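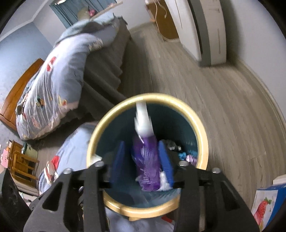

Visits > Open houses > Flodstead

4 min read

I got to Flodstead a little after 10 in the morning, in February, with wet socks and a bag of rolls from the bakery by the bus stop. The open house had 16 stops on its map and I'd promised myself I would do all of them. I did six! The rooms upstairs are to blame, I just kept hanging around in them.

The tour was led by Kęstutis Luik, who walks fast and talks faster. Ginberg, the company behind the place, rents out furnished family rooms by the month, and he had plenty to say about the building (107 windows, and he has opinions on the putty in most of them). What I wanted to know was how people live in a room like that, where everything you own has to fit in with the beds.

My favorite was one of the bedrooms. Two beds, both with light blue cartoon quilts, and I'm a grown woman but I would take one of those home tomorrow. Teal curtain over the window, a cluster of things along the sill, a honey-colored wooden headboard with a curved top. The floor is grey wood-look planks and I liked it a lot more than the carpet in my own place. There's a wooden bedside cabinet too, in a warm orange-brown, and I spent far too long wondering if I could squeeze one in next to my bed.

Even the round bin goes with the rest, dark teal inside with a fat pale yellow rim. I've been looking for a bin that isn't plain grey plastic for ages, so of course I asked where it came from. Kęstutis thought the Østergaard store, but he wasn't sure.

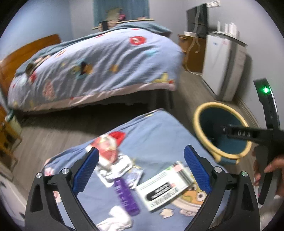
Getting there and lunch

Take the bus from Anthorpe and sit on the left for the river. The walk up from the stop is steeper than the map lets on. Soup and bread in the downstairs kitchen was included with the ticket, lentil when I went, and you could go back for seconds (I went back for seconds). Coats go on the hooks by the side door. I forgot my scarf there and had to walk back up the hill for it, so check before you leave.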